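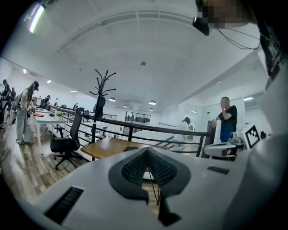 **Ticket 121 – suivi main droite perdu pendant les démos**
Ouvert par : Virgilio Quiambao
Assigné à : Édgar Condori
Date : 14 septembre 2021
Projet : Wellidside / tâche « plier la serviette »
Priorité : haute

**Symptôme**

La pose de la main droite saute pendant l'enregistrement. Décalage d'un coup, puis retour à la normale, puis rebelote. Main gauche : rien à signaler. Au rejeu le bras de Brarnville part de travers au moment du deuxième pli et se met en défaut. 14 démos enregistrées ce matin, toutes à vérifier avant d'entraîner quoi que ce soit.

**Déjà essayé**

- redémarrage du serveur de suivi : pareil
- recalibration caméra de tête : erreur de reprojection correcte, le saut est toujours là
- autre opérateur : pareil
- même tâche avec la pince à main au lieu des gants : pas de saut. Donc à priori pas la synchro.

**Journal**

**09:40 – Virgilio**
Regardé les logs. Au moment du saut le solveur passe d'une face du cube à l'autre, et la nouvelle face donne une orientation fausse. Ça ressemble à un mauvais ID dans le fichier de config, ou un cube monté tourné. Je penche pour la config, on l'a recopiée depuis Zapata la semaine dernière et personne n'a relu.

**10:15 – Édgar**
Vérifié config : les ID sont bons, 2 fois relu. Par contre la taille de marqueur c'est celle de l'ancien jeu. Corrigé, poussé. Peux tu refaire 3 prises mains posées, sans objet, juste immobile puis rotation lente du poignet ? Les deux mains en même temps, sinon on compare pas.

**10:50 – Virgilio**
Fait. Mains à plat, puis rotation. Saut plus petit mais encore là sur la droite.

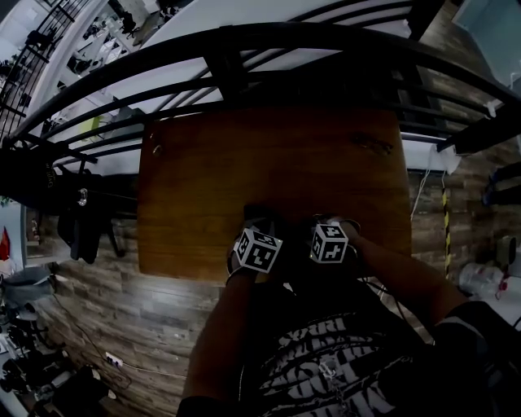
Position de départ pour les prises de test : on garde la même à chaque fois, sinon les courbes sont pas comparables. Attendre le bip avant de bouger. Mains au bord de la table, les deux cubes à peu près côte à côte, sur le dos des gants, et on voit plusieurs faces de chaque côté, donc l'occultation je l'écarte pour cette position là. Reste le montage.

**11:20 – Édgar**
OK d'accord. Regarde la sangle de la droite. Si le cube glisse sur le gant quand le poignet tourne, la transfo cube → main n'est plus valable et aucun recalage logiciel va rattraper ça.

**11:35 – Virgilio**
Confirmé, il y a du jeu. Le cube tourne de quelques degrés quand on plie les doigts. Sangle resserrée + une bande de velcro dessous. Refait la calibration main droite (poing fermé, main ouverte, poing fermé).

**12:05 – Virgilio**
3 nouvelles prises : plus de saut. Une démo complète de pliage : rejeu propre jusqu'au bout, le bras lâche la serviette un poil trop haut mais ça c'est l'offset de la pince, autre ticket.

**Cause**

Deux choses en même temps : taille de marqueur fausse dans la config + cube droit mal tenu. La première cachait la deuxième.

**Reste à faire**

- [x] config corrigée
- [x] sangle droite
- [ ] jeter les 14 démos du matin, on recommence (Virgilio)
- [ ] demander à Fetell des supports rigides, les sangles tiendront pas jusqu'en octobre
- [ ] ajouter un test immobile avant chaque session, avec alerte si la pose bouge – Édgar

Je laisse ouvert tant que les démos sont pas refaites. – V.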